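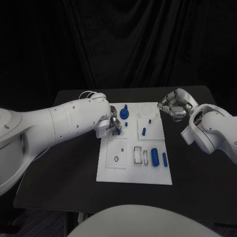 Print this page | E-mail this page

How does a flyer get made?

Hi, I'm Chaimae! My aunt Iman runs a little print shop called Zaki, and I've spent so many afternoons in there that I smell a bit like ink (I like it, my brother doesn't). Today I want to tell you how a flyer gets from somebody's head onto a piece of paper in your mailbox.

First, somebody wants to tell people something. Maybe they teach piano, or they walk dogs, or they've opened a bakery. Last May a man called Mounir Erraji came in because he fixes bikes and wanted more people to know about it. He had everything written on the back of an envelope! Iman typed it up on the computer and moved the words around until the important bit, BIKES FIXED, was the biggest thing on the page.

Next come the colors, and this is my favorite part. You'd think a printer would need a hundred different inks, right? Most color printing uses four: cyan (a greeny blue), magenta (a very bright pink), yellow and black. The printer puts down teeny tiny dots of each one, and your eyes mix them together. Get a magnifying glass and look closely at a comic or a cereal box. Dots! Yellow dots and cyan dots close together look green from far away. I checked every box in our kitchen and was late for dinner.

Before the big print run, Iman makes one copy called a proof. You read it slowly, and then you get somebody else to read it too. I found 2 mistakes on Mounir's, and one was in his own phone number. Imagine printing 397 flyers with the wrong number on them!

Then the machine gets going. Lots of flyers are printed side by side on one big sheet, and afterward a very sharp blade called a guillotine chops through a whole stack in one go. Only Iman is allowed near that. I'm in charge of boxes.

Sometimes the color goes right up to the edge of the paper. To do that you print the picture a little too big and trim the extra off. The extra is called the bleed, which sounds horrible but doesn't hurt anybody.

Want to try it? Fold a sheet of paper in half, choose something to tell people about, and write your biggest word first. Mine was for my lemonade stand, and I spelled lemonade wrong, so do make a proof.

Get the Zaki newsletter! Enter your e-mail address to sign up. Ask a grown-up first.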